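Crema de noche Gultmont: reseña tras un invierno de uso

Publicado el 06/09/2019

Compré la crema de noche de Gultmont en febrero, cuando tenía las mejillas tirantes por la calefacción y la hidratante de siempre se me quedaba corta. La he usado casi todas las noches hasta terminar el segundo tarro, así que ya puedo opinar con algo de base.

Viene en tarro de cristal con tapa de rosca y una espátula pequeña que perdí la primera semana. La textura es densa, casi de manteca, pero se funde con el calor de los dedos. Con una cantidad del tamaño de un garbanzo tengo para cara y cuello. Si me pongo más, la almohada lo nota.

El olor es lo que menos me convence. Lleva lavanda y algo parecido al geranio, y los primeros minutos resulta fuerte. Después se va. Quien no tolere el perfume en la cara debería pedir antes una muestra; en Diseck, la tienda donde la compré, las dan si se piden en el mostrador.

Sobre mi piel, que es mixta con zonas secas, el resultado ha sido bueno. Las rojeces de las aletas de la nariz bajaron a los pocos días y las escamas de la barbilla tardaron 20 días en irse. En la frente me salieron dos granitos al principio y desde entonces la evito en esa zona. De las arrugas no puedo decir nada, no he visto cambios. 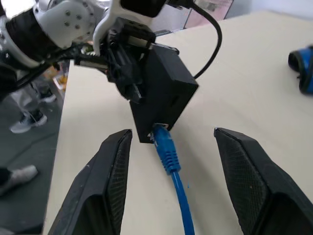
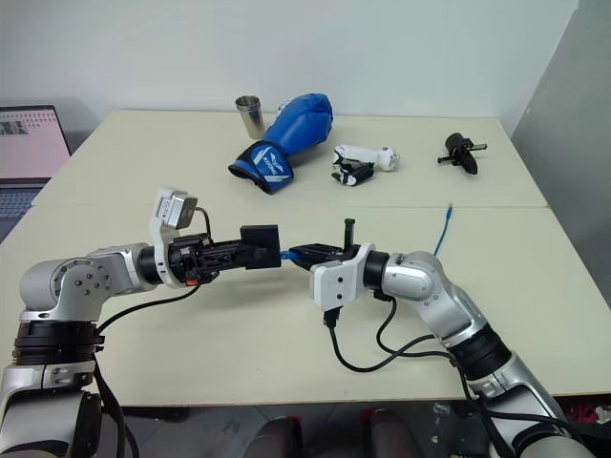
Cable azul conectado, en la primera foto; la mesa de color crema, en la segunda.

La comparo con las otras dos que he tenido en el baño este año. La de Hawthorne es más ligera, se absorbe antes y sirve también debajo del maquillaje, pero en pleno invierno no me llegaba. El bálsamo de Nokel nutre lo mismo o más, aunque deja una película que tarda en desaparecer y cuesta sacarlo del envase. Para dormir me quedo con Gultmont. Para el día, con Hawthorne.

Cómo la aplico: limpio la cara con agua templada, seco sin frotar y la extiendo con la piel todavía un poco húmeda. Si uso un aceite, va después y solo en las mejillas. En verano la he alternado, una noche sí y otra no, y ha sido suficiente.

El precio es alto para lo que suelo gastar en cosmética. El tarro dura bastante, pero una vez abierto conviene no dejarlo al lado de la ducha. El mío se ablandó en julio y se separó un poco de aceite en la superficie. Lo removí y siguió igual de bien.

La volvería a comprar en otoño. Le quitaría perfume y le pondría un dosificador.

Comentarios (2)

marisol_p
Yo la dejé por el olor, me daba dolor de cabeza. ¿Sabes si la de Hawthorne lleva lavanda también?

Piel de lija
A mí me pasó lo de los granitos, pero en la barbilla. El bálsamo de Nokel sale mejor si lo dejas un rato cerca del radiador.

Usamos cookies propias y de terceros para mejorar tu experiencia de navegación. Si continúas, entendemos que aceptas su uso. Aceptar | Más información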